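Subject: Re: [stone-care] Sealing interval for polished marble
Date: 2024-08-29

> We have 43 polished marble panels in a ground floor lobby and two
> washrooms. The previous manager had them sealed every April whether
> they needed it or not. I have the invoices but no record of what
> product went on. The walls look fine to me. The counters have dull
> rings near the taps. Should I keep to the yearly schedule, and will
> another coat of sealer get rid of the rings?

Taking the second question first: no. Dull rings on polished marble are nearly always etching. Something acidic has eaten the polish, and sealer does nothing for that. It slows down staining, so oil and coffee take longer to soak in, but lemon juice or the wrong bathroom cleaner will mark a sealed counter just as fast as an unsealed one. The rings need to be repolished. Small ones can be done by hand with a marble polishing powder and a damp felt pad. If you can feel the edge of the ring with a fingernail, call someone in.

On the schedule, I would stop sealing by the calendar and test instead. Put a spoonful of clean water on the stone, leave it for ten minutes and wipe it off. If the stone underneath has darkened, it is taking in water and can be sealed once it is dry. If it hasn't changed, leave it alone. Test the counters in several places, including next to the taps. Walls rarely need it at all unless people lean on them or they get splashed. 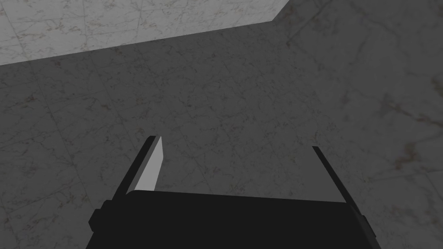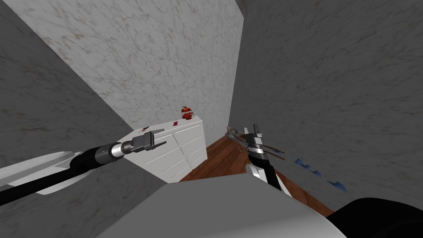 Posted by the facilities desk, Pinden

We look after a building with 214 wall panels and went through the same thing when we took it over. The old contractor had been putting Plelline on everything, one coat over the last, and the lower walls had a hazy film that showed up when the lights were on. Getting it off cost us 3,000 dollars, more than the sealing had cost in the first place. The stone under it was in good shape.

We now use Kollix on the counters only, and only where the water test says so. The supplier is Falcão and they will send a small can if you ask – try it on an offcut or behind a door first. Wipe off everything that hasn't soaked in before it dries. Most of the haze I have seen came from skipping that step.

For daily cleaning use a neutral pH cleaner and a soft cloth. Check what the night crew has on the cart. Ours had a descaler on it for the taps, and it was running down onto the stone.

Can you find out whether your panels are honed anywhere? The polishing powder will leave a shiny patch on a honed surface and you would have to redo the whole piece.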